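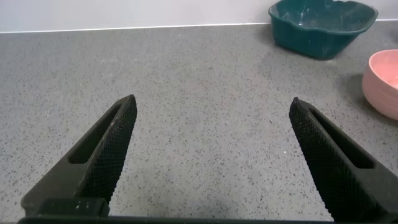 Lakholm School District – Staffing Subcommittee
Minutes, August 2024

1. Minutes of the last meeting approved with one correction: the Jelten site is K–5.

2. Substitute coverage. The district had 1,307 unfilled substitute days last school year, most of them at Jelten and Lambrakis. Members asked for the figures by grade before the next meeting.

3. Long-term substitutes. Motion to extend the limit on one assignment from 40 to 90 days. Discussion on whether benefits apply after the first 40 – referred to the district's attorney. Motion tabled.

4. Bus aides. 11 positions still open. Tranusent has asked for final route lists before it confirms drivers. Office to send them this week.

5. Public comment: none.

Adjourned.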